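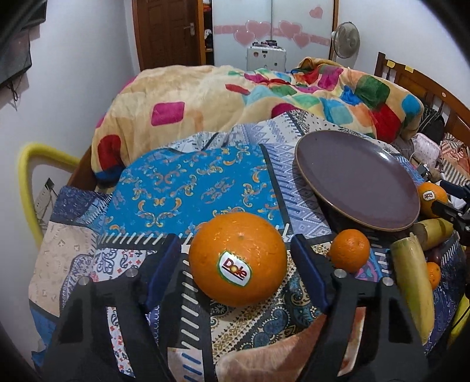 2025-05-21

Up too late again. Writing this before I forget what we did.

Glove works. Sort of. The hearing glove, I mean, the one for Azucena's aunt, buzzes on the back of the hand when somebody says your name or the kettle goes or the door. Project name is Bugti now, Tanveer Q. put it on the slides and then it was on the slides so that's that. I wanted Bornavell. Outvoted.

Morning: mic board dead. Swapped it. Second one dead too. Not dead, I had ground on the wrong pin, same mistake as February, did not tell Lorna. She knew. Fixed by 10.

Then the latency thing. 403 ms from knock to buzz on the first real run. Way too slow, you feel it after you've already looked up. Most of it is my dumb buffer. I was waiting for a full window before sending anything to the classifier. Cut the window in half, overlapped them, moved the smoothing to the end. Down to about 200. Azucena wore it for an hour and said it was "fine for doors, bad for names." Names are hard. Her name is four syllables and the thing fires on the second one half the time and not at all the rest.

Two Tanveers on one team is a real problem by the way. Afridi is doing the phone app, Qureshi is doing the sewing and the slides, and every message goes to the wrong one. I sent the Bluetooth logs to the sewing one. He replied with a thumbs up.

Battery. Ugh. 29 percent gone in one afternoon and that's with the radio mostly asleep, or I thought it was asleep. It's not asleep. Something wakes it, no idea what. Nighat says log every wake with a reason code and stop guessing. She's right, I kept guessing anyway until dinner. Tomorrow: reason codes FIRST.

Oh and the motors. We have 8, used three. Knuckle, wrist, side of the thumb. Thumb one is useless, you can't tell it from the wrist when your moving. Lorna wants to put it on the little finger instead and use long/short patterns so you learn door = long, name = short short. I want fewer patterns. Had a bit of an argument about that. Not a bad one. She drew it out on the back of the parts list and now I can't find the parts list.

Sewing: wire broke at the wrist seam again. Qureshi is going to do a loop of slack there and a softer thread. Also it's hot. Everybody who tries it says hot. Could go fingerless, which kills the little finger idea, which I have not brought up yet.

Demo is short, five minutes plus questions. Plan is knock, kettle recording, then Azucena's name from behind her. Skip the name if it's still missing. Afridi wants a live graph on the phone. It looks good but it froze twice today and I don't want to be standing there next to a frozen graph.

To do
- reason codes
- new wrist seam (Q)
- record more names, diffrent voices, not just mine
- graph: fix or cut, decide by noon
- find parts list!!
- call Mom back

Ate cereal for dinner. Charging the glove now, light's on. Bed.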